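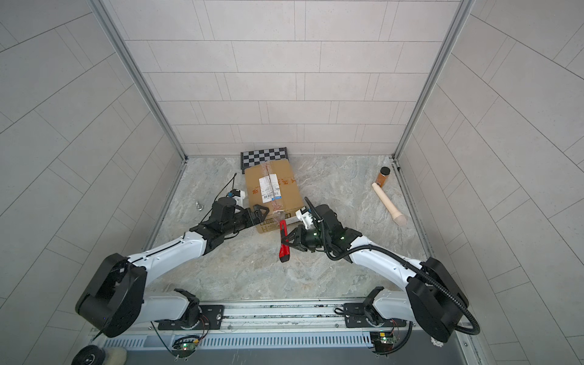
3.2 Opening the cartons

Most studies of parcel packaging treat opening as a single event. We treat it as a sequence, because the box that reaches the recycling bin depends on how the tape was cut and on what was stuck over it. This section covers the center seam only. The side flaps and the filler are dealt with in Section 3.3.

The cartons in the set are ordinary brown corrugated shipping boxes that had been through a courier network before they reached us. We did not clean or relabel them. Codes were assigned by Bienvenido Lumanlan when the boxes came in, and any box with a crushed corner deeper than 70 mm was set aside. The rest were stored flat or standing, depending on how they arrived, until they were needed.

Cutting was done with a hand-held box cutter. The written procedure asks for the blade to enter the tape along the line where the two flaps meet and to follow that line to the other end of the box. Shallow cuts are preferred. A deep cut saves a second pass but can mark whatever is packed underneath, and it roughens the board along the seam.

Clear tape behaves differently from paper tape under the blade. It tends to wrinkle ahead of the cut and leaves thin curled scraps along the slit – these were recorded as "wisps" and scored on a scale from zero to 3. Printed tape was scored in the same way as plain tape. Where the printing was smudged, we noted it but did not use it further.

Labels are the main complication. Couriers often place the shipping label across the middle of the carton, directly over the seam, so that the cut has to pass through both layers (Figure 2). The label adds stiffness, and the blade can drift to one side when it reaches the edge of the paper. Jonalyn Bautista and Edgardo Calimlim scored each cut separately for drift and then compared sheets. Disagreements of more than 2 mm were measured again from the box itself.
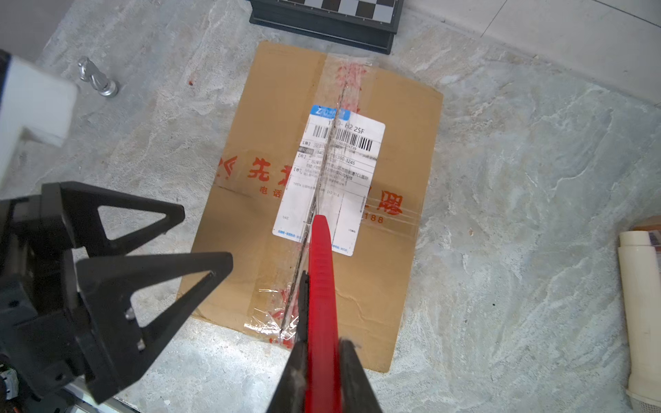 Figure 2. Center seam of a brown carton with clear printed tape. The cut passes through the ZTO shipping label, and small wisps of plastic are visible along the slit.

A cut label also affects sorting. Paper labels backed with adhesive stay on the board when the box is flattened, while strips of plastic tape can be pulled away by hand if the slit is continuous. If the slit stops short, the tape usually tears across and part of it stays behind. We therefore recorded slit length as a share of the taped length, with the label portion listed in its own column.

Damilola Isah repeated the scoring in November on a second group of boxes from the Brophy store room, using the same sheet. Those results are kept apart from the main set and appear in Table 4.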